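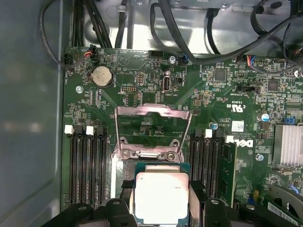 Enrollment confirmations for the October short courses at Illside are not reaching students who registered through the partner form. The form is hosted on Grarik and passes each registration to Alari, which sends the confirmation and opens the course page. Direct registrations work. Both courses in the October session are affected, the writing course and the computer hardware course. The hardware students need the course page most, as the pre-reading covers the parts they work with on the first morning: a Dell motherboard in its case, the processor, and the socket with its load plate hinged open.

**Opened:** 18/09/2022
**Priority:** High
**Component:** Partner registration, confirmation email
**Status:** Resolved, one follow-up open

**Reported by the course office**

Students from Baloch College say they filled in the form and saw the green "Thank you" page, then got nothing. Spam folders checked. When they try to log in to Alari they get "No active enrollment." The course office can see their names in the Grarik export but not on the class list.

**Steps to reproduce**

1. Open the partner form in a private window.
2. Choose Baloch College as home institution.
3. Pick either course and submit.
4. Wait for the confirmation. None arrives.

Same result in Firefox and Chrome. With home institution set to Illside, the email arrives within a minute.

**Log, first entry**

Mail server is fine. No bounces, no rejected messages, nothing sitting in the queue. Alari never tried to send these emails, so the problem is further up.

Checked the import job. It runs every 600 seconds and reports success each time. The success line only means that the file was read. Rejected rows go to a separate file, which was not being sent to anyone. Opened it and found the missing registrations there, all with code 2376.

**Log, second entry**

Code 2376 is "sponsor not recognized." The import compares the institution field with the list of partners in Alari. Our list has "Baloch". The form was edited over the summer and now sends "Baloch College". The match has to be exact, so every row failed.

Tried adding the longer name as a second partner. Bad idea – it created an empty partner record with no fee waiver, and my test student was asked to pay the full course fee. Removed the record and the test student.

**Fix**

- Changed the value sent by the form back to "Baloch". The label students see still says "Baloch College".
- Reran the 8 rejected rows by hand with the corrected value.
- Confirmed that all of them are on the class lists with the fee waiver applied.
- Confirmation emails sent. The course office has heard back from 2 students, who can both open their course pages.

**Still open**

Rejected rows should generate an email to the course office. The setting exists in Alari under Imports > Notices, but saving it needs an administrator account and mine is editor only. Access requested. Until then, please check the rejects file each morning while registration is open.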